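十月
文 / Rory Geddes
阅读时间：10 分钟

一只碗，一把勺子

上个月的信寄出去以后，收到好几封回信，问的都差不多是一件事：你老说厨房里的东西要少一点、再少一点，那到底少到什么程度算数？有位读者还很客气地附了一张清单，密密麻麻，从压蒜器到煮蛋计时器，让我替她划掉几样。我拿着笔看了一个晚上，一样也没敢划。别人家的抽屉，我实在没有资格去指手画脚，况且她那把压蒜器据说跟了她好多年，搬了几次家都没丢，这种东西哪是外人能随便划掉的呢。

所以这一期我想换个办法，不讲该扔什么，只讲我自己每天伸手就拿的两样东西：一只白瓷碗，一把红勺子。说起来简单得有点不好意思，可是真要坐下来写，话还挺多的，你们泡杯茶慢慢看吧。

先说碗。

我现在用的这只是圆的，白的，里外都没有花纹，是在 Antoniadis 买的。那是我们这边一家卖旧餐具和尾货的铺子，门脸很窄，走进去却深得很，货架一直顶到天花板，越往里走光线越暗，走到最里头几乎要靠手去摸。我本来是去找一个盖子的。家里的炖锅盖子摔了，锅还好好的，我想着旧货铺子里总有落单的盖子吧，结果盖子没找着，倒在靠墙的架子底下看见一摞白碗，用旧报纸隔着，灰扑扑的。老板说是一家饭馆关门以后收来的，大小不太齐，让我自己挑。

我蹲在那里挑了很久，腿都麻了。挑碗这件事我以前是不讲究的，看着顺眼就拿，后来吃过几次亏，慢慢有了一点自己的笨办法，写在这里，也许对你们有用。

第一样是看它站得稳不稳。把碗放在平的地方，用手指轻轻按一下碗沿，一边按完换另一边，如果它会晃，哪怕只是一点点，搅东西的时候就会打转，还会咯噔咯噔响，早上家里人还在睡，听着特别揪心。旧货铺子的架子往往自己就是歪的，我都是放到柜台的玻璃上去试，老板看我跑来跑去，也不说什么，只是把他的报纸往旁边挪了挪。

再就是用指腹绕着碗沿走一圈。眼睛看不见的小缺口，手指头一下就知道。碗沿有缺口的，不管多喜欢我都放回去，嘴唇碰上去不舒服，洗的时候也容易刮着海绵。碗底那一圈没上釉的地方倒是可以粗一点，粗得厉害的话，回家拿细砂纸沾点水磨几下就好了，不然会把桌面划花，我妈妈那张餐桌就是这么一道一道划出来的，她到现在还以为是猫。

最后是拿起来掂一掂。这一条没什么标准，全看自己的手。我的手不大，太沉的碗装了汤以后单手端着会抖，太轻的又镇不住，勺子往碗边一靠就跟着歪。我家里有秤，回来称过，现在这只是 378 克，对我来说刚刚好。你们不用照着这个数去找，你的手跟我的手不一样，去店里多端几只就知道了。

挑完付钱，老板顺手又塞给我一张包碗的报纸，我一路抱着走回来，盖子的事早忘到脑后去了。那口炖锅现在还是拿一只盘子盖着，也煮得挺好。

再说勺子。

勺子的来历就有点绕了。我的朋友 Radosław Mazurek 在 Farier 街上开早餐铺，卖粥，卖煎蛋，冬天也卖一种很稠的燕麦糊，你们里头住得近的大概去过。他的铺子里什么都是白的，墙是白的，碗盘是白的，连围裙都是白的，唯独勺子是红的。我问过他为什么，他说刚开张那阵子用的是普通勺子，收碗的时候老是一不留神就跟剩饭一起倒掉了，心疼得不行，后来索性全换成红的，混在什么里头都一眼看得见，从那以后几乎没再丢过。

我听了觉得太有道理了！我自己就扔过勺子，而且扔过不止一把，都是跟着茶叶渣、果皮一块儿进了垃圾桶，过了好几天才想起来怎么抽屉里又少了。于是我厚着脸皮跟他讨了一把，他很大方，在抽屉里翻了翻，挑了把柄细一点的给我，说这种适合搅，那种宽柄的适合吃。我当时还想，勺子还分这个？用下来还真是分的。

柄细的勺子拿在手里像拿一支笔，手腕转起来轻松，调个芝麻酱、打个鸡蛋、把蜂蜜化开，都顺手。宽柄的呢，是要整个手掌去握的，挖冷冻的东西、压土豆泥才用得上。你要是家里只打算留一把公用的，我建议看看自己平时是搅得多还是挖得多，照着那个来挑。
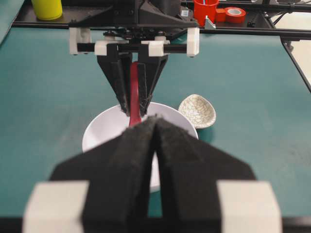 白瓷碗，红勺子。

颜色这件事，我后来又想了想，好处还不止是不容易丢。白碗里面光光的，什么都藏不住，酱油滴多了，粉没搅开，一颗没剥干净的蒜皮，全看得清清楚楚。再配一把颜色鲜亮的勺子，勺子在哪里、上头挂着多少东西，也是一眼的事。我爸爸这两年眼睛不太好，白碗配白勺子他老是要摸一下，上回来我家住，用这一套就没有摸，自己盛、自己搅，还添了一碗。他没说什么夸奖的话，他从来不说的，可是走的时候问我，那个红的勺子哪里有卖。

好，那么这两样东西一天里头都干些什么呢？我试着按时间给你们讲一讲。

早上六点半，厨房还暗着，我一般是不开大灯的，只开油烟机上那盏小的。先烧水，趁水没开的工夫，把碗拿下来，舀燕麦，撒一小撮盐。盐这一步很多人会省掉，我以前也省，总觉得甜的东西放盐干什么呢，后来有一次手滑放了，才发现麦子的味道一下子就出来了，从此再没省过。水开了，先倒一点点，刚刚没过燕麦就好，用勺子从碗边往中间推，推到每一片都沾上水，再倒剩下的。要是一口气把水全倒进去，面上总有一层干的浮着，怎么搅都在那儿打转，你追它它就跑。

推完了，拿一只小碟子盖上，去刷牙，去叫孩子起床，去找另一只袜子。回来的时候它就稠了。这时候再搅，能感觉到勺子变沉，提起来会慢慢往下坠，就是可以吃了。加什么随你们高兴，我们家这个月吃的是煮苹果，邻居家的树今年结得太多，一袋一袋往我门口放，我已经快不知道拿它们怎么办了。苹果切小块，放一点点水，小火焖软，不用放糖，十月里的苹果自己就够甜了。

吃完立刻冲一下碗，这个习惯请一定要养成，燕麦干在碗上，比水泥还难对付。我有一次出门急，把碗往水池里一放就走，晚上回来拿指甲抠了半天，气得差点连碗都不想要了。真的忘了冲也别硬刮，倒点热水泡着，去做点别的事，回来一抹就掉。

中午我一个人在家，吃得很随便。碗里调个汁，面煮好直接捞进来拌，省一只盘子。调汁有个顺序，是 Radosław 教我的：先放干的，糖啊盐啊辣椒面啊，再放醋和酱油，搅到糖化了，最后才放油。油要是先下去，把糖一颗颗裹住了，你搅到手酸它还是沙沙的。怎么知道糖化没化呢？听。勺子在碗底慢慢刮一圈，还有沙沙声就是没化，没有声音了就是化了。瓷碗听得特别清楚，我以前有个塑料碗，什么也听不出来，全靠猜。

芝麻酱也可以在碗里澥。舀一大勺出来，加水要一点一点加，每次加完都搅到看不见水再加下一次。中间有一阵子它会变得很难看，又干又结，像是坏掉了，我第一次弄的时候就在那个时候慌了，往里头倒了好多油想救它，越救越糟。其实什么都不用救，接着加水、接着搅，它自己会忽然松开，变得又顺又亮。搅的时候朝一个方向，这个说法是不是有科学道理我不敢讲，反正朝一个方向搅，不容易溅到衣服上，光为这个也值得。

下午孩子回来，碗就归他了。他最近迷上做一种他自己发明的“泥”，酸奶、碎饼干、香蕉，有什么放什么，捣得稀烂。我一开始很紧张，站在旁边这也要管那也要管，后来发现他只要用这只碗和这把勺子，就弄不出太大的乱子：碗稳，勺子够长，手指头不会戳进去。现在我就让他自己弄，我坐在桌子另一头剥我的豆子。有一天他忽然问我，为什么勺子站在碗里不会倒？我说因为泥太稠了。他想了想，往里面加了牛奶，勺子歪下去靠在碗沿上，他高兴得不得了，来来回回试了一个下午，最后那一碗稀得只能喝。

晚上呢，碗多半是用来打鸡蛋，或者腌一点肉，或者装剥下来的蒜皮葱根，等切完菜一并倒掉。最后这个用法看着不起眼，可是手边有只碗接着，案板上就一直是干净的，切菜的心情都不一样。以前我是切一点往垃圾桶跑一趟，水滴得一路都是，厨房又小，转身还要撞到冰箱门。

说到厨房小，顺便讲讲这两样东西放在哪里，因为回信里也有人问收纳的事。

我的灶台旁边有一小块台面，宽 38 厘米，真的很窄，放个电饭锅就满了。有很长一段时间我在那里放了一个搁架，Revis 的，两层，当时觉得终于有地方了，上面一层放调料，下面一层放碗，漂漂亮亮的。可是放着放着东西就多起来了，架子这种东西好像会自己招东西来，今天多一瓶，明天多一罐，到后来要拿碗得先搬开三四样，碗反倒成了最难拿的。

今年夏天我把架子撤了，送给了楼下刚搬来的小姑娘，她屋里什么都没有，正需要。台面空出来以后，我就定了个规矩，这块地方平时只放碗和勺子，别的东西用的时候可以来，用完就得走。碗口朝上，勺子搁在里面，或者洗完以后碗倒扣着沥水，勺子横在旁边的抹布上。就这么简单。坚持了几个月，现在摸黑都能拿到。

有人大概会说，碗敞着放会落灰。会的，要是好多天不用肯定会。可是天天用的东西没工夫落灰，早上用了洗，中午用了洗，晚上还要用，它根本闲不下来。出门几天的时候，我就把碗扣过来，回来冲一下。

洗的事也说两句。瓷碗很好洗，我平时就是温水加一点点洗洁精，海绵软的那面转两圈。用久了碗里会有一些灰灰的细道子，看着像裂了，拿指甲刮一刮，如果不卡指甲，多半是金属勺子蹭上去的印子，小苏打调一点水，抹上去停一会儿，轻轻揉，大部分能下来。我有一回贪省事，用了一瓶叫 Proltix 的去污膏，味道冲得我把窗户全打开了，印子是掉了，可是那天晚上喝汤总觉得鼻子里还有那股味儿，后来那瓶就拿去刷浴室了，刷浴室倒是不错。

瓷碗还有一个要当心的，就是一冷一热。刚从冰箱里拿出来的碗，别马上倒开水进去，先在台面上放一放，或者用温水过一下。我有只很喜欢的蓝边碗就是这么没的，冬天，急着泡面，一壶滚水下去，清清脆脆一声，面和水流了一桌子。我站在那里愣了半天，还是把面捡起来另煮了。那只碗的半边我留着没扔，现在搁在阳台上，里面种了一小撮薄荷，长得还挺好。

写到这里，我知道肯定有读者会问：你真的就一只碗？家里来客人怎么办？

不是的不是的，我可没有那么清心寡欲。柜子里当然还有别的碗，吃饭的、喝汤的、过年才拿出来的那一套，都在。只不过那些是“大家的碗”，这一只是“干活的碗”，平时调啊搅啊接啊都是它。把干活的那只单独分出来，别的碗就少受很多罪，我们家过年那套到现在还像新的一样，我婆婆每回来都要夸一句。

上次我跟 Radosław 说起这个，他笑我，说他铺子里一个早上要洗的碗摞起来比我人还高，我在这里为一只碗写一整封信。我说那你倒是说说，你那么多碗里头有没有哪只是你自己的？他想都没想，走到后厨去，从最里面的架子上拿了一只出来给我看。也是白的，比客人用的小一圈，碗底有他拿笔写的一个字母，洗得快看不见了。他说每天开门之前，四点多钟，外面一个人也没有，他就用这只碗吃一点头天剩的米饭，浇上热茶，站着吃，吃完再把第一锅粥坐上。

我那天回家的路上一直在想那碗茶泡饭，第二天早上就照着做了。米饭是冷的，茶要滚烫，浇下去用勺子轻轻拨散，别使劲搅，搅了就成糊了。撒点盐，有梅子放一颗梅子，有咸菜放一点咸菜，都没有的话，烤一小片海苔掰碎了也香。吃起来淡淡的，头几口会觉得没什么味道，吃到后面就停不下来。我先生喝咖啡的人，站在旁边看了半天，问我锅里还有没有饭。

顺便把上次答应过的苹果麦糊的做法写完整一点，免得你们又来信催。这是两个人的份量，一个人吃就减半，不用太精确。

燕麦片两小把，我手小，你们手大的就抓松一点。滚水 600 毫升，分两次加，头一次只加到没过麦片。盐一小撮。苹果一个半，剩下那半个切片的时候就会被人吃掉，我家从来没留住过。苹果连皮切小块，下锅，加两勺水，盖上盖子小火焖，大概听得见它在里头咕嘟咕嘟了，就开盖搅一下，皮软了就行。想要香一点就加一小块黄油，出锅前放，让它自己化。肉桂可放可不放，我先生不爱这个味道，我就只在自己碗里撒。

燕麦泡到勺子提起来会慢慢坠下去，把苹果连汁一起倒上面，不要搅匀，一口白的一口黄的那样吃，比全混在一起好吃得多。家里有核桃的，拿刀背压碎了放一点，没有就算了，别专门为它出门，外面这几天风很大。

要是前一天晚上有空，苹果可以先焖好放冰箱，早上舀两勺出来，热燕麦往上一浇，温度正合适，小孩子拿起来就能吃，不用在那里吹半天。焖好的苹果放三四天没有问题，我一般周转得很快，因为门口又多了一袋。

有几件零零碎碎的事情，一并写在后面。

读者来信里那位附清单的朋友，我后来还是回了信，没有替她划东西，只建议她拿一个纸箱，把拿不定主意的都放进去，搁在门后面，要用哪样就去箱子里拿，拿出来用过的就放回抽屉，不用再进箱子。过一阵子看看箱子里还剩什么，心里也就有数了。她说压蒜器第二天就出来了，晚饭要做蒜蓉的。

想要红勺子的朋友，Radosław 让我转告，铺子里的是真的不能再送了，上次这里提了一句，有人吃完早饭直接问能不能带走，他脸皮薄，一连给出去好几把，后来自己都不够用。不过他愿意把剩下的几把宽柄的匀出来，换苹果以外的任何水果。是的，他那里也有苹果，跟我是同一个邻居。

Antoniadis 的白碗我前几天路过又去看了一眼，还有，就在老地方，靠墙最底下那一层，用报纸隔着的。去的话穿条方便蹲下的裤子。如果有人在那里看到直径合适的旧锅盖，也请写信告诉我，我那口炖锅的口径我量好了贴在冰箱上，随时可以报给你们。

下一封信想写写抹布，擦碗的、擦桌子的、擦手的怎么分开，又怎么晾才不会有味道。你们家里有什么好办法，或者有什么惨痛的经历，都请写来，长一点没有关系，我就爱看长的。

好了，水开了，我要去泡燕麦了。

Rory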